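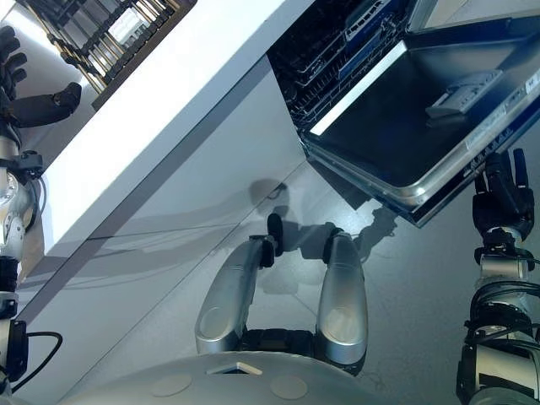
The dishwasher and me, a year in

I promised a few of you in the comments that I'd do a kitchen update once we'd lived with it for a full year, and then I missed the anniversary completely. So it's November 1, 2025, the clocks are about to mess with all of us, and I'm finally sitting down with a mug of tea to write about my dishwasher. Living the dream!

Quick recap for anyone new. We moved into this house with the stairs going up right off the kitchen and a set of tired oak cabinets that I tried to love and couldn't. We saved up, we argued about drawer pulls for a whole winter (and then went with no pulls at all, ha), and we ended up with white counters and plain light gray fronts with a bit of a gloss to them. The fronts came from Kondmont, a small cabinet shop two towns over. The dishwasher is a Vollow, built in with everything else, and it was the one thing in the whole project I didn't research to death. I saw it on the showroom floor, opened the door, liked how it felt and said yes. It was $771 before delivery. The one next to it was $974 and as far as I could tell the extra money bought you a light inside and a song when it finished. I don't need a song.

Do I still like it?

Yes, mostly! It cleans well, it's quiet enough that I've started a cycle twice by accident because I couldn't tell it was already running, and the racks roll like they should. My old one had a bottom rack that jumped its track if you so much as looked at it with a casserole dish in your hand. I used to do this little hip-and-knee thing to get it back in. I don't miss that.

What I don't love is the short cycle. It says 57 minutes on the dial, and it does finish in 57 minutes, I've checked, but anything with egg on it comes out with egg on it. Oatmeal too. If you live with people who leave oatmeal bowls in the sink until dinner (I do, I love them, it's fine) you'll be running the normal cycle, and that one goes on forever. I start it before bed and forget it exists.

How we load it now

This is the part where I get a little bossy, sorry. I grew up in a house where you more or less threw the dishes in and hoped. Then I married into a family where plates go in by size, all facing the same way, and I spent years rolling my eyes about it. Well, I've come around. Big plates in the back of the bottom rack, small ones up front, bowls tipped so they don't collect a puddle. Forks and spoons mixed together in the basket so they don't nest, knives pointing down. Mugs and glasses go up top along the sides and the weird stuff goes in the middle. Weird stuff in our house means bottle lids, the garlic press, and the little funnel I use for refilling the soap.

The lunch containers were the real headache. They're so light that they'd flip over halfway through and I'd open the door to find every one of them full of gray water. I bought a pack of 6 Layug clips, which are just rubbery little clothespins that grab the edge of the rack, and they hold the containers down. They cost less than a sandwich. I've already lost one, and I have a feeling it went down the disposal, but I'm not sticking my hand in there to find out.

Unloading, which is the worse half

I can load a dishwasher happily. Unloading one makes me want to lie down on the floor. I don't know why it feels so much longer, it's the same dishes!

What's helped is doing the bottom rack first. I did it top down for years and the mugs always had a little pool of water sitting on their bottoms, and the second I pulled the rack out it would all rain on the clean plates below. Bottom first and that problem goes away. I also crack the door for a while when the cycle's done and let the steam out, and the plastic stuff dries so much better. The only catch is that the open door takes up a good piece of the floor, and I have caught my shin on it more times than I'd like to say. I've got a bruise right now, as a matter of fact, and it's a beauty.

We also moved the everyday plates. They used to live in an upper cabinet clear across the room, so every morning was a lot of marching back and forth with a stack. Now they're in a deep drawer a step away. It took one evening to switch everything and then a good two weeks of all of us opening the wrong cabinet and staring at the baking pans.

About those glossy fronts

I get asked about these more than anything else, so here goes. They show everything. In the morning the sun comes pouring through the stairs and lights up every handprint at dog height and at kid height. When they're clean they're gorgeous, the whole room feels bigger and you get these soft reflections that I never get tired of. When they're not clean, well.

I tried the fancy spray the shop sent home with us and it left streaks. What I do now is a damp microfiber cloth with one drop of dish soap, then a dry one right behind it. I've been using Gellov soap because it was on sale and it rinses off without leaving a film. The seams between the fronts catch crumbs along the top edge, so I run an old toothbrush down them when I remember, and I mostly don't remember.

Would I pick the gloss again? Ask me in July when the sun's up at five and hits every smudge. Today it's cloudy and I'm saying yes.

Next time I want to talk about the drawer under the stove, which has turned into a place where lids go to get lost. If anyone has a lid rack they like that isn't one of those bendy wire ones, please leave it in the comments. The cycle just clicked off, so I've got plates to put away.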